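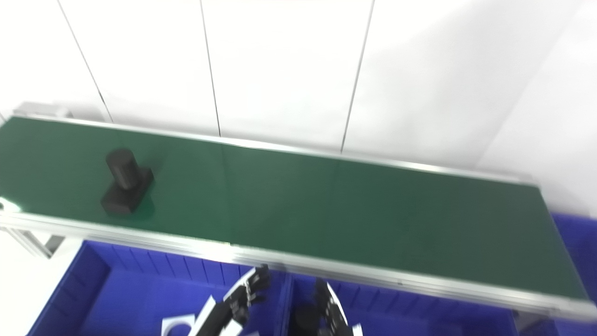 Sorting Line, Packing Room, Furnavness

Photo gallery. Text by Danylo Hladun, belt notes by Vasylyna Mykhailiuk.

The line in this gallery is a long belt conveyor with blue plastic bins set below it. It was put together in August to replace a fixed bench in the packing room at Furnavness. The bench had no transport at all. Parts were carried to one end in trays, checked, and carried away again in other trays. The belt does the carrying, and the bins take the sorted parts directly.

Notes on the conveyor are given first, then the bins. Readers who only want the figures can go to the list near the end.

Conveyor

The belt is dark green with a smooth, slightly glossy surface. Black parts stand out well against it. Small white parts stand out better still, but glare from the ceiling lights can hide a white edge when the belt is new. Vasylyna wipes the surface with a lint-free cloth and plain water at the start of each shift. Solvent cleaners dull the top layer and should be kept off it.

The side rails are aluminum. The front rail is grooved along its length, so a guide or a stop can be clamped at any point without drilling. No guides are fitted for the current parts. The Akpan supply sheet lists a tall guide and a low guide, and only the low one clears the hand when a part is lifted over the front rail.

Belt tension was set on installation and again after 27 hours of running. Tracking drifted toward the wall during the first week and was corrected at the tail pulley, a quarter turn at a time, with a wait of several minutes between turns. It has not moved since.

Parts

The black part has an upright cylinder on a flat rectangular base. It travels base down. The cylinder sits toward one end of the base, so the part is heavier on that end and will turn if it is dropped onto a moving belt. Place it square and let go once the base is flat.

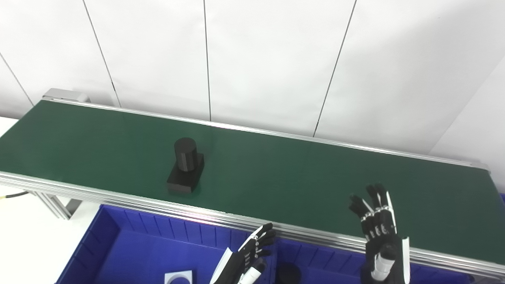

White flat parts are sorted by outline. Curved cutouts and round holes are easy to tell apart when the part lies flat and harder when it stands on edge against a bin wall. Parts should be laid in the bin, with the cutout or hole facing up. The second check is then done by eye without lifting anything out.

Bins

The bins are blue plastic with ribbed inner walls. The ribs stiffen the sides, but they also catch thin parts that slide down at an angle. A divider gives two compartments in one bin, and this has been enough to keep two part types separate at the same station. Labels go on the outside face only. Labels on the inside were tried with the Aditar parts and came off within days.

Bins sit below the front rail, close enough that a part can be lowered into them without a step to the side. Moving them farther out was tested. Reach increased, the floor space was no better used, and parts were dropped more often.

Figures for the trial run

Parts sorted: 1,356
Parts placed in the wrong compartment: 102
Wrong placements found at second check: all
Working days: 6

Most of the wrong placements came from the first two days, before the bin order was fixed. The order now follows the Ferard parts list from left to right and is not changed between shifts.

Open items

The support leg on the left needs a leveling foot with a wider pad. The floor slopes slightly toward the drain, and the present pad leaves a mark in the coating.

Lighting over the discharge end is brighter than over the infeed end. A diffuser has been ordered. Until it is fitted, glossy parts should be checked at the infeed end.

Spare belt material is on the lower shelf in the packing room, rolled with the green side out. Tension settings are written on the card inside the control box door.

Page last changed Saturday, September 16, 2023.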